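Zokel gear set — your questions, quick answers

Updated January 2018. Gladys Huaranga, parts desk, Skallitico. Typed this up between orders so it's a bit rough. Will tidy when the Christmas backlog from December is finally cleared.

What is the Zokel?
A planetary gear set you put together yourself. Flat ring plate, small toothed gears that sit on pegs on the plate, a middle gear, an outer ring, a crank. Turn the crank, watch it go round. Used mostly in high school tech classes and by people who like having something to fiddle with at the kitchen table.

Is it the same as the Nina?
No. Nina is the smaller, older set, same idea, finer teeth. Parts don't swap between them. People try. Please don't force a Nina gear onto a Zokel peg, you'll chew up the bore and that isn't covered.

What age is it for?
Twelve and up with an adult nearby, or fourteen and up on their own. Small parts. Not for toddlers, not for the dog.

What should I put it together on?
Something dark, matte and flat. A felt mat or an old cloth pulled tight is good. The gears are pale, so they show up, and they don't skate off the way they do on a varnished table. Smooth out the big wrinkles first. Light from the side if you can, otherwise your own arms throw a shadow right where you're looking.

What order do things go in?
Plate first. Lay it down flat with the pegs facing up. Then the gears, one at a time, lowered straight down over the pegs. Give each one a spin with a fingertip before you start the next. Middle gear goes in after all of those, then the outer ring, then the crank. The sheet in the box says crank before ring. The sheet is wrong, new one is being printed.

Which way up do the gears go?
Doesn't matter on the Zokel. Both faces are cut the same. On the Nina it does matter, dot side up.

A gear won't drop on to its peg.
Nine times out of ten it's tilted. Lift it right off and start agian, level. Hold it by the teeth on opposite sides, lightly. Don't tap it with anything. If it still won't go, run a cotton bud through the hole — there's sometimes packing fluff in there.

Gears and ring plate, loose and together: 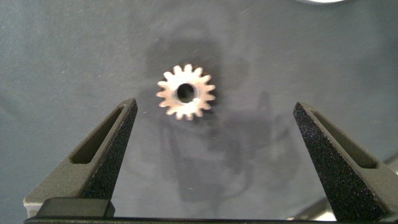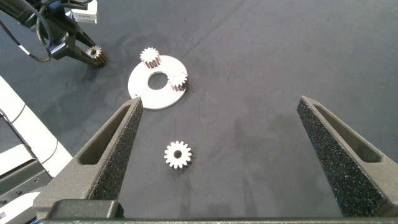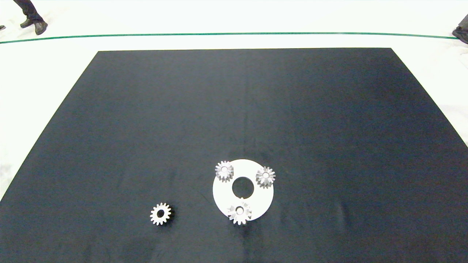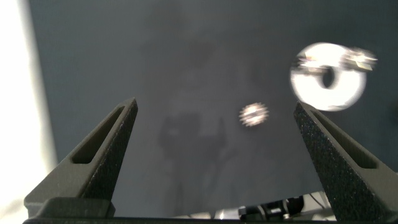

Do the gears need oil?
A light machine oil, two drops on each peg, before the gear goes on. None on the teeth, they only collect lint. Wipe off whatever runs onto the plate. Canola from the pantry goes sticky after a few weeks, so leave that in the pantry.

How often do I redo the oil?
Every 2,000 turns of the crank if you're the sort who keeps a tally. Otherwise when it starts to sound dry. A classroom set, once a term.

It clicks as it turns.
One tooth out of step, usually. Take the middle gear out, turn each of the outer ones a hair, drop the middle gear back in. Still clicking, look between the teeth with a good lamp. Bit of grit, bit of thread off the mat. A dry toothbrush gets it out.

It turns one way but jams the other.
Crank screw is too tight. Back it off a quarter turn. That's it, that's the fix.

I've lost a gear. Can I buy just one?
Yes, singles are on the spares page. Give us the set name and the number stamped on the bottom of the box. Without the box number we have to guess from your email and sometimes we guess wrong, then everybody pays postage twice.

Check first under the mat, in the folds of the cloth and in the cuff of your jumper. Not kidding about the cuff.

Can I wash the parts?
Warm water and a little dish soap is fine. Dry them straight away with a tea towel, don't leave them on the rack overnight. Fresh oil on the pegs afterwards. Keep them out of the dishwasher.

How should I store it?
Built is fine if you use it a lot. Taken apart, put the gears in the little bag and lay the plate flat on the bottom of the box with nothing heavy on top. A bent plate means every gear binds and there's no good way to flatten it again at home.

Do you do class sets?
We do. Orders over $200 ship free and come with a spare bag of gears and one extra plate. Schools can be invoiced, send the purchase order with the first email please, not the third.

Can I pick up in person?
At the Skikholm counter, weekday mornings. Ring first. The counter is small and the sets are kept out the back, so if you just turn up there may be a wait.

What about returns?
You have 30 days from delivery. Unbuilt sets, full refund. Built sets, exchange only, unless something was faulty, in which case send a photo of the part and we'll sort it out. Pop the gears in the bag before posting. Loose gears in an envelope arrive as an envelope.

Does it come in other colours?
Not at the moment. We had a run of coloured plates for the Nina, all sold, no plans for more. Some people colour one gear with a marker so the kids can follow it round. Works well, comes off with rubbing alcohol.

Is there a motor for it?
There's a bracket on the spares page that takes a small hobby motor. Motor not incuded. Keep it slow. Take the crank off before you fit the bracket.

My question isn't here.
Email the parts desk with the set name in the subject line. Replies go out in the afternoon, usually same day, slower in the first week of term.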